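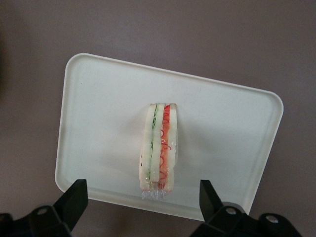 主题：Re: [Clodine 邮件组] Tremstead 那张新专辑，到底有没有人从头听到尾？

各位：

上周潜水的时候看见有人把火点起来了，我本来打算装作没看见，结果昨晚洗完碗又把这张唱片放了一遍，放到第七首，觉得还是得说几句。先把原信贴在下面，省得大家翻。

> 发件人：老莫
> 主题：Tremstead 那张新专辑，到底有没有人从头听到尾？
>
> 我听了三遍。第一遍是兴奋，第二遍是困惑，第三遍是在厨房里，被抽油烟机盖过去了一半，反而觉得最好。
>
> 我的意见如下，欢迎来骂：
>
> 1. 他们以前四个人像四个人，现在五个人像一台合成器。新来的键盘手手艺没得挑，可是从头铺到尾，连个喘气的地方都不留。吉他哪儿去了？我花钱买唱片，还得自己在底下找吉他。
>
> 2. 鼓太干净。上一张那个军鼓，一听就是在哪个不该录音的地方录的，嗡嗡的，可是有脾气。现在这个军鼓像从公司年会上借来的。
>
> 3. 歌词。《Darkum》这首副歌唱了整整十二遍“回家”，我替他们着急，打个车算了。
>
> 4. 黑胶版把曲序给改了！B面开头本来应该是那首慢的，现在慢的挪到A面末尾，挨着最吵的一首，我每次都以为唱机坏了。
>
> 我知道组里有一半人会说我老了。我是老了，我的耳朵没老。前一阵刚查过，医生说高频差一点，可这张唱片的高频多得很，差一点正好。
>
> 老莫

好，我来骂，不过只骂一半。

先说键盘。老莫说从头铺到尾，我昨晚特意留意了，第二首和第九首根本没有键盘，第五首只在结尾进来，按住一个和弦不撒手，像公共汽车上靠着你肩膀睡着的人。你可以嫌他烦，但“从头铺到尾”不符合事实。我猜老莫是三遍都从第三首开始放的，他这个毛病在组里是有案底的，当年评 Demirtaş 那张现场，骂了人家半页纸的开场，后来发现他放的是第二张碟。

吉他我同意。混音里的吉他给推到左边去了，推得很远，戴耳机的时候像隔壁在练琴。Declan Gilmartin 在唱片内页里写，这是制作时有意的，想给人声腾地方。地方是腾出来了，可他的人声本来就不占地方，这么一腾，中间空出好大一块，可以停车。

军鼓我不同意。上一张那个军鼓我也喜欢，但咱们要承认，喜欢它有一部分是因为那是他们没钱的时候录的。我们这帮人有个坏习惯：乐队一穷，什么都叫“质感”；乐队刚换了个像样的录音棚，就说人家没有灵魂。我自己也这样。我家里到现在还收着他们最早那张自制小样，限量248张，我那张是106号，封套是手工糊的，胶水早就不行了，每次拿出来都掉渣，我还跟人家说这叫“年代感”。那张的声音其实很差。第三首中间有一声咳嗽，我听了这么多年，到现在没听出是谁咳的，要是有人知道，烦请私信。

《Darkum》的歌词，老莫数得对，十二遍“回家”。问题是他没听出来每一遍和声都不一样。前四遍是一个人唱，后面一层一层往上加，到最后一遍，主唱自己反倒不唱了，全是别人在替他喊。我第一次听出来的时候正在楼道里掏钥匙，站在那儿等它唱完才开的门，邻居出来倒垃圾，问我是不是忘带钥匙了。这首歌我认为是全专辑最好的。你可以觉得它啰嗦，它就是一首关于一个人啰嗦着不肯走的歌。

曲序的事，老莫说得全对，我一个字都不想改。黑胶版这么排，据说是为了两面时长平均，慢的那首接在最吵的那首后面，音量落差大得吓人。我家的猫已经形成条件反射了，最吵那首一结束它就从沙发上下来，等着看我去摸唱机。建议买了黑胶的同好自己动手：A面听到倒数第二首就抬针，翻面，听完B面再翻回来听那首慢的。麻烦是麻烦，可是咱们玩黑胶的，谁还嫌麻烦。嫌麻烦的早就去听流媒体了，人家现在日子过得好好的，客厅里也放得下茶几。

另外补充几点老莫没说到的。

第六首那段间奏，不知道有没有人跟我一样，觉得跟他们十二月那次小场子里即兴的一段很像。那天晚上键盘手还没正式入队，站在台边上，像个来修音箱的，弹了不到两分钟，底下聊天的人一个一个不聊了。我当时跟旁边的朋友说，这个人要么下个月入队，要么下个月单飞。朋友说你每次都这么说。确实，我每次都这么说，总有一次能对。

第八首是全专辑唯一我会跳过的。它没什么毛病，旋律顺，编曲也规矩，可听着像是给哪个电视剧留的位置，男女主角在雨里站着，镜头慢慢拉远。他们要是真能卖出去，我也高兴，乐手也得交房租。我只是不想在星巴克排队的时候听见它，那样我就得假装不认识这支乐队。

最后一首结尾有一段很长的空白，空白之后有一小段木吉他，CD版有，黑胶版没有，流媒体版有一半，不知道是谁剪的，剪在一个乐句中间，跟话说到一半被人挂了电话似的。有CD的朋友请听完整版，那段吉他是我这个月听到最舒服的四十来秒。也请老莫去听一听，吉他在这儿呢，而且在正中间。

再回应一下跟帖里有人贴的那个播放数字。说新单曲头一天只有1,986次播放，所以“乐队完了”。我查了，那是现场版，不是单曲，歌名后面还有个括号，括号里写得清清楚楚。再说了，就算真是这个数，我这辈子办过的读书会、放映会、黑胶交换会，来的人全加一块儿也凑不够这个数的零头，我也没觉得自己完了。咱们这个邮件组更不用提，订阅的人不少，肯回信的就那么几个，回信的里头还有一个是老莫。

至于巡演，我目前只知道他们在跟几个小场地谈，日期都没定。有人在组里问要不要拼车，我建议等定了再问，上回就是提前拼好了车，场地换了，一车人在高速服务区吃了一顿非常隆重的方便面。那顿饭的发票还在我这儿，当时说好平摊，到现在有两位没给，我不点名，你们自己心里有数。

总的打分我不打。前几年我给唱片打过分，打着打着发现全是七分，好的七分，不好的也七分，后来连饭馆都是七分，就戒了。愿意打的请自便，老莫那边按他的脾气，嘴上四分，年底榜单里肯定排进前五，大家可以把这封信存下来，到时候对一对。

我这张黑胶可以借，老规矩：不许用手摸纹路，不许放在暖气边上，还的时候连内套一起还。上次那张 Demirtaş 借出去有内套，回来的时候套的是一张超市的塑料袋，里头还有小票，买的是葱和酱油。想借的直接回我，别回全组，上回全组都知道谁排在谁后面，差点伤了和气。

对了，老莫，你那个抽油烟机是什么牌子的？我想在厨房里也试一遍。

阿彭

--
组内近期话题
· 求购：Tremstead 早期七寸，封套破点没关系
· 唱头该换了还是我该睡了？（内有长文）
· Demirtaş 现场录音两个版本的区别，附时间点
· 键盘手进队以后，乐队照片里该站哪儿
· 转让：唱片架一个，自提，四楼没电梯
· [旧帖] 你第一张买错的唱片是什么

Clodine 邮件组 | 联系管理员 | 退订 | 来信版权归各位作者所有，转载请先问一声 | 回到顶部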